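4. Comparison of the two gripper controllers

4.1 Workspace and task

All trials in this section were done in the same enclosure, which we call the Nollden cell. Two arms of the same model are mounted on the front rail, one at each side, and both can reach the chessboard between them. The arms and the grippers did not change during the study. We changed only the controller that closes and opens the fingers, so that a difference in the results could be connected with this part and not with the mechanics.

The first controller, Homel, is a position controller. It drives the fingers to a width that is stored for each type of piece, and it holds this width until the release command comes. The second controller, Nekeo, closes the fingers at a constant low speed and stops when the motor current passes a limit. After this it keeps a small closing force. Both controllers receive the same target pose from the same planner, and neither of them can move the arm. If the arm arrives in the wrong place, the controller has no possibility to correct it.

The task is the rearrangement of chess pieces. A trial consists of one grasp, one transport and one release. We chose chess pieces because they are small and because they stand close to each other in the starting position, so the fingers must enter a narrow gap. A pawn gives the fingers only a short neck to hold. A king or a queen is easier to reach from above, but it falls more easily if the grasp is not centred. A captured piece is carried to a tray: black pieces go to the orange tray at the left of the board and white pieces to the light blue tray at the upper right. Figure 4 shows the cell with a setup partly arranged on the board and two captured pieces in each tray.

The trays have one more use in our protocol. To place a piece on a square, the arm must respect the neighbours, but inside a tray there is usually more free space. By comparing the releases on the board with the releases in the trays we can separate, at least partly, the errors of release from the errors of crowding.

4.2 Procedure

The sequence of moves was generated before the study and stored in a file. Each controller received the same sequence, and we changed the controller after every complete run of the file. The order of the first run was decided by a coin. The operator was Maja Nowicki in all runs. She could see which controller was active, because its name appears on the start screen, and we consider this a weakness of the procedure. The operator's work during a run was limited to pressing the stop button and putting fallen pieces upright again.

Before each run the board was aligned with a metal template and the arms were sent to their calibration pose. If the position error at any of the four corner squares was larger than 2 mm, the calibration was repeated. We did not correct the calibration during a run, even when the operator had the impression that it had moved a little. In the earlier pilot study we had allowed such corrections and later we could not say which trials they had influenced.

A trial was counted as successful if the piece was standing inside its target square, or anywhere inside the target tray, and if no other piece had fallen. A piece lying on its side in a tray was accepted, since in our application the captured pieces are not picked up again. A piece which touched the line between two squares was counted as a failure. This rule is strict — a human player would accept many of these positions without thinking — but it can be checked from the stored images without discussion.

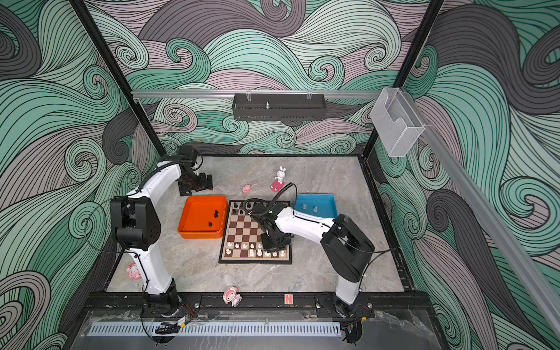 The images were judged after the runs by Marianna Zieliński, who did not know which controller had been used. When she could not decide from the image, she marked the trial as unclear. Unclear trials were repeated at the end of the same run, with the same controller and the same move, and only the repeated trial entered the results.

4.3 Results

In total 2,602 trials were evaluated, half of them with each controller. Of these, 53 were failures. Homel was responsible for 39 of the failures and Nekeo for 14. The failure rate was therefore 3.0 per cent for Homel and 1.1 per cent for Nekeo. Both values are low, and for a demonstration with visitors either controller would be sufficient. For a long game without an operator the difference is important, because one fallen piece in the centre of the board normally stops the game.

The failures of the two controllers do not look the same. With Homel, most of them happened during the grasp. When the piece stood slightly away from the centre of its square, one finger touched it first and pushed it, and the other finger arrived later. Since the fingers continue to the stored width in every case, the piece was tilted before it was held. Sometimes it was then lifted in the tilted position and touched the neighbour on the way up. The effect was stronger for the pawns in the second row, where a full row of pieces stands directly behind them.

With Nekeo, the grasp was seldom a problem. The slow closing gave the piece time to slide to the middle between the fingers. Most of its failures came at the release. The controller opens the fingers from the width at which they have stopped, and this width is not always equal on both sides. If one finger still had contact when the arm began to rise, the piece was pulled a little to this side. In several trials it remained standing but touched the line, so our strict rule counted it as a failure.

Releases in the trays were successful more often than releases on the board, for both controllers. This was expected from the rule, because a lying piece is accepted there. When we looked only at pieces that stayed upright, the trays were still better, but the difference became small. We conclude that crowding explains only a part of the release errors on the board.

We also compared the two arms. The left arm was used more often for the black pieces and the right arm more often for the white pieces, as the planner prefers the shorter path. The numbers of failures per arm are too small for a test, and we do not report one. The operator noted that the right arm vibrated slightly when it was fully extended over the far side of the board. We could not confirm this from the joint data, whose sampling is too slow.

4.4 Time per move

Nekeo is slower. The closing movement takes longer by design, and the wait for the current to become stable is added to it. In our first version this wait was fixed. In the version tested here it ends as soon as the current has stayed inside a small band, which made the difference acceptable. We have tried to close the fingers faster until shortly before the expected contact and only then to slow down. This worked well with the tall pieces. With the pawns the expected contact was often wrong, and the fingers arrived at the piece with the high speed, so we removed this function again before the study.

The time of the grasp is anyway only one part of the move. The transport was planned with a conservative speed limit, so that the two arms have enough distance when both are above the board. With a better coordination of the arms it would be possible to gain more time than by any change in the gripper controller.

4.5 Limitations

The study used one chess set and one board. The bases of the pieces in this set are rather wide, and a set with narrower bases would probably give more failures for both controllers. The stored widths for Homel were measured by hand with a calliper, and a finer table, with a separate entry for each single piece, could improve its results. We did not make such a table, because it must be measured again for every new set, and the wish to avoid this work was our reason for testing Nekeo in the first place.

The current limit of Nekeo was chosen in the pilot study and was not changed later. It depends on the friction in the gripper, which can change with wear. In the Czarnecka tests, which are described in Section 5, we repeat a part of the sequence with a higher and with a lower limit — first on the right arm only — and we measure the friction before and after each run.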